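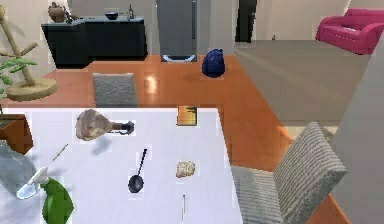 Workshop tips: table clearing in sim

Tips for getting the table-clearing planner to behave before you let it near a real kitchen. Pulled from my notes and the Skuvau list, no particular order. Add your own at the bottom pls.

Start with a messy table
Bottles on their side, ladle in the middle, something thin and stick-like near an edge. Tidy tables hide bugs. If the planner only works when everything's standing up you'll find out at the worst time.

Thin stuff
Sticks, straws, skewers. Depth drops out on them and segmentation eats them into the tabletop. Lower the min cluster size to 200 points and filter by height after, not before. Costs a bit of time per scene. Worth it.

Chairs are obstacles too
Quentin Hervieu lost a whole afternoon to this one. Table in the collision model, chairs not. Every path came out lovely and went straight through a backrest. Load the furniture first, then the small things, then check the viewer with your own eyes.

Colours
Don't trust colour for sorting things. Change the lighting preset and the grey things go blue. Use shape, colour as a tie breaker only.

Fix your seed
Write it in the log name. Mine is 1,707 for anything I plan to show people. If you change a tolerance AND the seed in the same run you've learned nothing, start again.

Planning budget
Default is 2,000 iterations. Fine for an open tabletop, hopeless once there's a leafy thing hanging over the edge. Plants: wrap in one box and go round. Don't mesh every leaf, the checker will crawl.

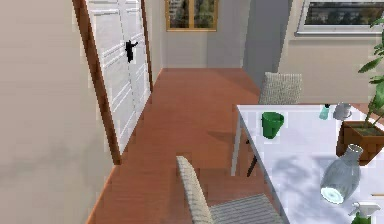
Last changed: 08/12/2023 (added the glass bit)

Glass
The tipped vase is the one that gets everybody. Clear or frosted, the depth goes right through in places and you get half a vase with a hole in it. Timothée Sabatier's fix: fit a primitive to whatever's left, pad it by a centimetre, plan a grasp at the neck. Ugly but it holds up. Approach from the neck side, slow.

Order of pickup
Nearest first sounds sensible, isnt. Do lying-down things first, they roll. Then whatever is blocking the most paths. Cups and mugs last. Spray bottles: mark the trigger as no-touch or the grasp sampler will go for it every single time.

Mug handles
Small ones vanish at low res. Grab the body.

Camera placement
Two views at least. One from each end if you can. Merge before you segment, doing it the other way round gives you doubled bottles.

Saving
Export the scene with the plan, same folder. The Brimevero viewer won't open a plan by itself and the error message is no help (it says "licence"). Run 1,106 on the Grernville share is a good one to copy the layout from.

Still to write up: cupboard doors, teh drawer thing, and wiping down.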